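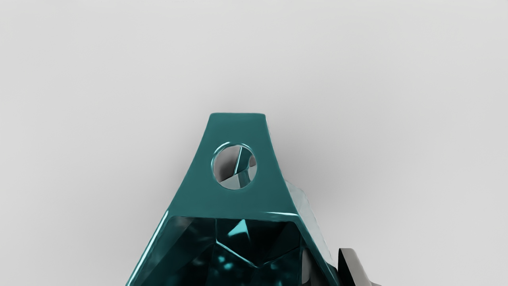 Según el revisor de Warkton, en un comentario a la versión anterior de este trabajo, un fallo que solo aparece en el simulador es un fallo del simulador y no merece una sección propia. La objeción es razonable y obliga a precisar qué se registró, en qué condiciones y por qué lo tratamos como un problema de seguridad del controlador.

Figura 3. Vista de la pinza en el entorno simulado, tomada desde la cámara de muñeca. La placa con el orificio circular pertenece a la pinza y ocupa buena parte del campo visual.

4.2. Cierre no ordenado de la pinza

Durante la evaluación de la política Greris se ejecutaron 2,866 episodios en el simulador Nuren. En una parte de ellos la pinza inició el cierre sin que la política hubiera emitido la orden correspondiente. El episodio continuaba con normalidad aparente: el brazo mantenía la trayectoria, el supervisor no emitía avisos y el registro de alto nivel consignaba la pinza como abierta. La discrepancia se detectó al comparar ese registro con las posiciones articulares guardadas por el motor físico, comparación que no formaba parte del protocolo inicial.

El origen del fallo está en la interfaz Osagie, que traduce las órdenes de la política en consignas para cada articulación. La interfaz conserva en memoria la última consigna válida y la reenvía cuando no recibe una nueva dentro del plazo previsto. Si el reinicio del episodio coincide con ese reenvío, la consigna conservada es la del episodio anterior. Cuando este había terminado con un agarre, la consigna reenviada es de cierre. La política recibe entonces una observación inicial con la pinza abierta y, al paso siguiente, actúa sobre una pinza que ya se está cerrando.

La ventana en la que puede darse la coincidencia es de 800 milisegundos, contados desde la señal de reinicio. Fuera de ella no se registró ningún cierre no ordenado. Reducir la carga del equipo disminuía la frecuencia del fallo, pero no lo eliminaba, lo que explica que pasara inadvertido en las pruebas preliminares, hechas con un solo entorno en paralelo.

La observación visual no permitió corregir el error. La cámara de muñeca se mueve solidaria con la pinza, y las piezas propias aparecen muy próximas y parcialmente fuera de campo, como en la figura 3. La política había aprendido a conceder poco peso a esa región de la imagen, presente en todos los ejemplos de entrenamiento y con escaso valor para localizar el objeto. Al enmascararla por completo, la tasa de éxito en los episodios sin fallo apenas varió. Interpretamos este resultado como indicio de que el estado de la pinza se tomaba casi exclusivamente del canal de propiocepción, que en los episodios afectados era el dato erróneo.

En cuanto a la objeción citada, el código de Osagie es el mismo en simulación y en el equipo físico. El simulador sustituye los motores y los sensores, pero no la capa que guarda y reenvía las consignas. No hemos reproducido el cierre en el brazo real, y no afirmamos que haya ocurrido en él. Sí comprobamos, con los motores desconectados, que la interfaz vuelve a emitir la consigna anterior tras un reinicio. Con los motores conectados, esa consigna llegaría a la pinza en un momento en que el operador puede tener la mano en la zona de trabajo para recolocar el objeto. Hasta disponer de la corrección, se suspendieron los ensayos físicos que requerían recolocación manual.

La corrección consta de 2 cambios. El primero borra la consigna almacenada al recibir la señal de reinicio y mantiene la pinza en su posición medida hasta que llega una orden nueva. El segundo añade al supervisor una comparación entre la apertura ordenada y la apertura medida, con parada si la diferencia persiste durante 3 ciclos de control. Repetida la evaluación con las mismas semillas, no se observó ningún cierre no ordenado.

Queda un problema sin resolver. La parada del supervisor también se activa cuando la pinza sujeta un objeto rígido más ancho que la apertura ordenada, situación habitual en la tarea de inserción. Para esa tarea se desactivó la comparación durante la fase de agarre, de modo que los resultados de inserción de la sección 5 se obtuvieron solo con el primer cambio plenamente activo.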